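The Long Wait for a Chair

On the first Tuesday-sized delivery of the month, as the dispatchers at Atanasov call a half-full truck, the driver leaves the depot before it is light and heads for Presotthorpe with furniture for seven addresses. One of them is an apartment on the fourth floor of a building without an elevator. The customer ordered a bed frame in spring and has been sleeping on a mattress on the floor since then.

Velimir Georgiev has driven this route for long enough to know which doorways are too narrow. He carries a tape measure in his shirt pocket and uses it before he unloads anything. Last year he took a sofa back down the same stairs he had carried it up, and the customer cried. He measured the landing afterward. It was short by two inches.

Furniture is one of the slower things a person can buy. A table may be sold in a few minutes on a phone, but the wood has to be cut and dried, the parts have to be made in one town and finished in another, and somebody has to find room on a truck. Much of the business consists of waiting, and much of the work consists of telling people how long the wait will be.

Mirjana Atanasov runs the company her parents started as a repair shop. They fixed chairs for restaurants, and the first piece they sold new was a stool they had built to replace one that was past saving. The restaurant owner asked for more. For years the family made that stool and little else. It is still in the catalog, with a slightly wider seat.

"My father thought delivery was the customer's problem," she says. "People came with a cousin and a van. If it rained, they waited in the shop and my mother gave them coffee."

That changed when the company began selling to people outside town. A customer who lives three hours away does not have a cousin with a van, or does not want to ask. The Atanasovs hired carriers, and the carriers broke things. One winter so many table legs came back snapped that the workshop set aside a bench for nothing but legs.

The answer was to ship tables with the legs off, as larger makers had done for a long time. It cut the damage and let more tables fit on a truck. It also meant that customers had to put the tables together, and the phone started ringing. The early instructions were typed by Mirjana's brother, who had never needed instructions himself and left out the step where the frame is turned over.

Drita Ivanov answers most of those calls now. She keeps one of each table near her desk, some assembled and some in pieces, so that she can follow along with whoever is on the line. She asks callers to put the phone on the floor and use both hands. The most common trouble is a bolt tightened too early. If one corner is made fast before the others are started, the last hole will not line up, and people conclude that it was drilled in the wrong place.

"I tell them to loosen everything and start again," she says. "They don't like it, but it takes less time than arguing with the last bolt."
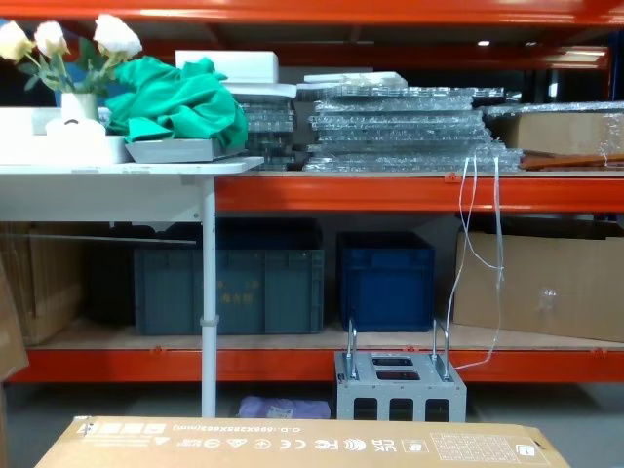 White Table by Warehouse Shelving

The storage side of the trade has changed as well. A shop once kept its stock in the back room and sold what was there. Now a maker may hold very little finished furniture and a great many parts, and the question for a warehouse manager is which parts to keep close at hand. Keep too few and orders stall. Keep too many and the money sits on a shelf.

Alfredo Magbanua has spent his working life on that question. He manages stock for Vavard, a wholesaler that supplies tabletops, legs and fittings to small furniture sellers. When he started, the counts were kept on cards in a metal drawer. The cards were replaced by a computer system, and then by another one, and he says the errors have stayed the same. A box is put back one bay over from where it belongs. A return is logged in but never carried back to its place.

He walks the aisles at the start of every shift with a pad of paper. He looks for torn wrapping and for boxes set down by someone who meant to come back. The slow sellers get moved to the upper levels, and anything ordered often stays at a height where it can be lifted without a ladder. He has strong views on wrapping. Cardboard corners matter more than the amount of plastic, in his opinion, and most damage happens in the last few yards of a trip, between the curb and the door.

Returns are the part of the business that customers rarely think about. A desk that has been opened, put together and taken apart again can seldom be sold as new. Some sellers discount it. Others pay to have it hauled away, which can cost more than the desk brought in.

Spyros Nikolovski saw those piles when he worked as a driver, and in August four years ago he rented a former bakery in Presotthorpe to do something with them. His shop, Luduleo, buys returned furniture by the load and sells it by the piece. Missing screws are replaced from jars along the wall. Scratched tops are sanded if they are solid wood and turned toward the wall if they are not, with the price marked down to match.

On the morning I visited there were 47 chairs in the old oven room, few of them alike. A couple furnishing their first place chose four that were close in height and did not mind the rest. They tied two onto the roof of their car and came back for the others after lunch.

Georgiev stops at Luduleo at the end of his route if he has anything to drop off. That afternoon he had a single nightstand, refused at the door because the buyer had wanted the darker finish. The bed frame had gone up all four flights without trouble. Nikolovski signed for the nightstand, pulled out the drawer to see that it ran straight, and went to look for a price tag.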